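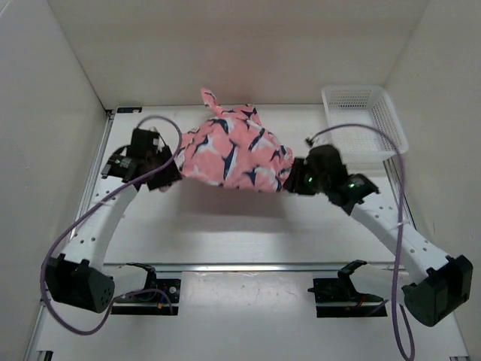 Photo: Skarkthorpe, Oct 26, 2024.

4.2 Gripper comparison

We compared two finger sets, Jastel and Flendine, on the same pair of arms. Fabric is a hard case for both, because a fold can slide out of the jaws without much change in motor current. Each set was run for 84 trials with the same controller settings and a closing limit of 15 N. In Figure 3 a printed pink cloth lies bunched between the two grippers across the table of the cell.
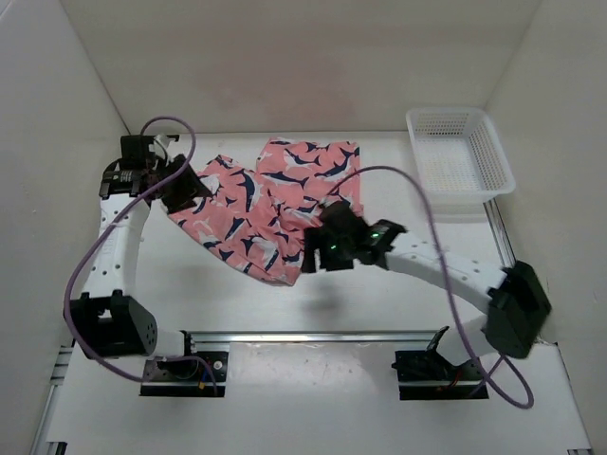 Figure 3. Two-arm handling of a pink garment.

The controller logs jaw position and current for both sides – wrist force was not recorded. We scored a trial as a slip when either jaw closed past its no-fabric threshold before the release command. Trials stopped by hand were left out of the slip rate and are listed separately. The thresholds were set in September and kept fixed for both finger sets.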